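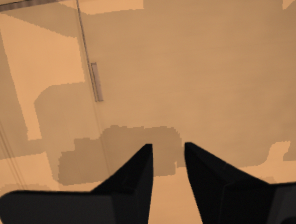
Gripper cell inspection, simulation and bench, with my comments
Filled in by Nerea Echevarría, Atcombe site, 2020-07-19
Checklist version: Gudlow 50, with the extra items Lucía asked for after January

I go down this list before we let anybody run a new motion program, first in the simulator and then on the bench. Sheila Ackroyd wanted a tick sheet and I wanted somewhere to grumble, so you get both.

PART A – SIMULATOR

A1. Wrist view loads and looks straight down at the work surface.
OK. Plain tan surface, both black fingers coming in from the bottom. The ground is all blocky patches of light and dark, and I'd still like to know how much of that is shadow and how much is the material. Not a fail, but see A4.

A2. Fingers open at start, nothing held.
OK. Clear gap between the tips. Please check this one with your own eyes and don't just trust the status line! I trusted it once on job 1565 and lost a whole afternoon.

A3. Both fingertips visible to the operator.
OK.

A4. Anything on the surface is identified and written down before the first move.
COMMENT. There's a small grayish-brown bar over on the left, lying along a thin dark line. I can't tell from the view if the line is a cable, a rod or just a seam, so I've written "unknown line" and left it open. Our rule is that unknown means keep out until someone looks it up in the scene file. Beverley Te Moana has the file and I've asked her.

A5. Keep-out zones drawn around fixed structure.
COMMENT. Something that looks like a rail or raised edge shows in the top left corner. The zone I inherited stops short of where I'd want it. I stretched it to cover the corner and saved it under 1711.

A6. Speed limit set to 50 percent or less for first run.
OK. Set at 50.

A7. Simulated stop tested from the operator panel, twice.
OK both times. The button label still says Goltholm, from the old panel. Somebody please fix that, new people keep asking me what it means.

PART B – BENCH

B1. Guard door closed and interlock tested by opening it in manual mode.
OK.

B2. Emergency stop pressed and reset, one at the bench and one at the door.
OK at the bench. The door one is stiff. It works, but I had to lean on it, and a stop button shouldn't need leaning on. Ticket is in with Saturnino Escobar. I've marked this FAIL until it's changed, sorry Sheila.

B3. Finger pads clean, screws snug, no cracks.
OK. Wiped the pads anyway.

B4. Grip force limit matches the job sheet.
OK, 80 on the sheet and 80 on the controller. Write down both numbers, please – a tick on its own tells me nothing.

B5. Cables tied back and clear of the full wrist turn.
OK. I turned it by hand at the slow setting, both ways.

B6. Bench matches the simulator scene.
NOT DONE. Waiting on A4.

B7. Second person present for first powered run.
NOT DONE. Lucía Bermúdez has said yes, so grab her when B2 is fixed.

RESULT
Simulator: may be used, with the unknown line kept out of reach.
Bench: no powered runs. Open items are A4, B2, B6 and B7.

Leave the paper copy in the Cordero binder, not on top of the controller where it blocks the vents.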